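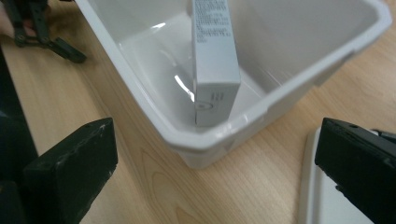

*A white bin on the table, with a tall box standing in it.*

**Trinen Junosik moth light: a long review from a person who used to go to bed at ten**

By Javiera Painemal

I bought the Junosik in March, which is a silly month to buy a moth light where I live. It sat in the hall closet through a cold, wet spring while I read field guides and annoyed my family. Then we had the first warm, muggy evening of the year, I hung a sheet over the clothesline, plugged in the battery, and had a rosy maple moth on my sleeve before I'd even found my headlamp. Pink and yellow, like sherbet! I've been outside pretty much every decent night since.

So yes, I love this thing. I also have complaints, and there's one part I'd tell you to replace on day one. I've now used it for eight weeks of real mothing, mostly in my own backyard and a handful of times on the old field road at Whiteley, and I think that's enough to say something useful.

## What it is

The Junosik is a portable light for drawing in night-flying insects. It's a stubby tube of UV and cool-white LEDs on a hook, and it runs off an ordinary USB power bank (you supply your own). In the kit you also get a folding stand, a white polyester sheet with grommets, a bag of clips, and a drawstring sack for all of it. Trinen sells a bucket trap version too, for people who want to leave it out overnight and look in the morning. I got the sheet kit, and everything I say applies to that one. I like being out there while it happens. Half the fun is what flies in off the dark and hits you in the ear.

If you've never done this, it's about as simple as a hobby gets. You hang a sheet, you light it, you wait. Moths land on the cloth and mostly sit there, and you take pictures and try to work out what they are. No killing, no pins. When you're done you switch off the light, shake the sheet gently into the bushes, and go in.

## The light itself

It's really good. I'd been using a hardware store blacklight bulb in a clamp lamp, on an extension cord that came out through the kitchen window, and I figured the Junosik would be more convenient and a little weaker. It's more convenient and it pulls in a lot more. On comparable nights (warm, cloudy, no moon, hardly any wind) my old bulb would bring a modest crowd of small brown things and the occasional June beetle. The Junosik brings the small brown things plus the big showy stuff. I had an io moth the second night. I had sphinx moths whirring around like windup toys. I had a luna come down out of the oak and sit on the top hem of the sheet with her wings spread, and I stood there with my hand over my mouth like I was in church.

My backyard list for this stretch is 66 species of moth, and those are only the ones I feel sure about. There's a folder of little gray mystery guys that may stay in the folder forever. I can't tell you how many of the 66 I'd have gotten with the old lamp, because I didn't run them side by side. I can tell you I'd never had a luna.

There are two brightness modes. High is what I use in the yard. Low is better than I expected it to be, and on a small porch or a balcony I think low would be plenty. You switch between them with a long press, and a short press turns the whole thing off, so you will turn it off by accident at the worst possible time. Ask me about the underwing that left.

## Running time

With my power bank, which is an ordinary one I already owned, I get a full evening on high and still have charge left when I give up and go in. Trinen doesn't include a battery and I'm glad they don't, because I'd rather use the one I know.

One warning, though. Some power banks shut off when they decide nothing is drawing enough current, and low mode trips that on my husband's. It goes dark after a while and you have to push the button again. Mine doesn't do it. If you plan to use low mode a lot, try your battery indoors first.

## The sheet and the clips

The sheet is fine. It's bright, it dries fast, and the moths can grip it. It's thin enough that in any breeze it billows, and a billowing sheet means the moths keep taking off. I weigh down the bottom hem with a couple of smooth rocks and that settles it.

The clips are the part to replace. They're tiny plastic things with a weak spring, and two of mine snapped before the end of the first month. Go get yourself some wooden clothespins. They cost next to nothing, they hold better, and when you drop one in the grass you can find it again with a flashlight. 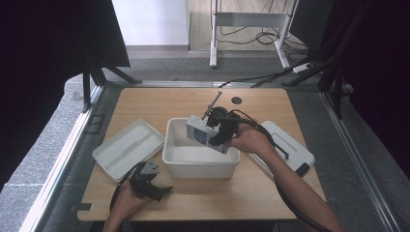

## The stand

I have mixed feelings here. It's a folding pole with three legs, and it goes up quickly, and on a deck or a driveway it's steady. On grass it's so-so. At Whiteley, where the field road is all ruts and gravel, I had to fuss with it every time, and one evening it went over slowly, sheet and all, on top of my thermos. The lamp was unharmed. The thermos has a dent.

What I do now is use the stand for the light alone and tie the sheet to whatever's handy. A clothesline, a fence, two trees, the side of a truck. The hook on the lamp is a nice deep one, too, so if you have a branch at the right height you can leave the stand home.

## Eyes, ears, and neighbors

Don't stare into it. It's a UV lamp and it's bright, and the leaflet says the same. I wear clear safety glasses when I'm working up close to the sheet, partly for the UV and partly because beetles have no brakes. I also wear a bandanna over my hair. You can laugh, but you haven't had a caddisfly in your ear.

The light is bluish and it carries. My neighbor across the back fence asked, very politely, what on earth I was doing. I showed her the sheet, and now she texts me when there's something on her porch screen. If you're on a tight lot, point the lamp side toward your own house and hang the cloth so it blocks the spill. Turn it off when you're finished, too. A light left on all night keeps moths circling when they should be feeding and mating, and in the morning the wrens will have figured out where breakfast is.

## How it compares with the Horero

A friend from the Whiteley walks lent me her Horero for a few evenings, so I can say a little about that one. It's smaller and lighter and it lives in a jacket pocket. The beam is narrower, and you need to aim it at the cloth, where the Junosik glows in all directions. For hiking in somewhere, I'd take the Horero without a second thought. For the yard, or anywhere you can drive to, I want the Junosik. I caught up on my small stuff with both, and the bigger moths came more to the Junosik, but a few evenings isn't a study, and the weather wasn't the same.

The Horero does have a proper switch, and I'm jealous.

## Things I'd do differently from the start

- Put the sheet near an edge. The line where lawn meets trees beat the middle of the lawn for me every time.
- Go out late. I was packing up too early, and a lot of the big silk moths didn't show until close to midnight.
- Take the photo first and look closely second. They do leave.
- Bring a chair. I can't believe I stood up for most of May.
- Keep a notebook going with the temperature and the sky. I wish I'd done it from the first night.
- Check the back of the sheet! And the stand legs, and the grass underneath, and your own back.

Kids do very well with this, by the way. My niece lasted longer than I did, and she named every single tiger moth Kevin. She was far less bothered by the beetles than the adults were.

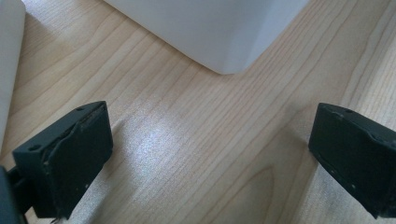
*Wood grain and a patch of glare.*

## Cleaning and storing it

There's not much to do. I wipe the tube with a damp cloth, because you get wing scales and dust on it, and it does dim things a bit if you leave it for weeks. The sheet goes in the washer on cold with no scented detergent. Let everything dry completely before it goes in the sack. I didn't, once, and the sack smelled like a pond until I washed that too.

The drawstring sack is just barely big enough. If you fold the sheet the way it came, it fits. I have never once managed to fold it the way it came, so mine rides in a tote bag.

## Would I buy it again?

Yes, and I've already talked my sister into one. The light does its job beautifully, it's easy to carry, and I've seen more in my own plain backyard this season than in all the years I've lived here. I'd like a better switch, I'd like heavier feet on the stand, and I'd like Trinen to throw out those clips. None of that has kept me inside.

If you get one and you're in the eastern half of the country, try for underwings in late summer. Plain bark-colored moth, sits there like nothing, and then it opens up and the hindwings are orange or red with black bands. I'm still waiting on a good photo of one, with my thumb kept well away from that button.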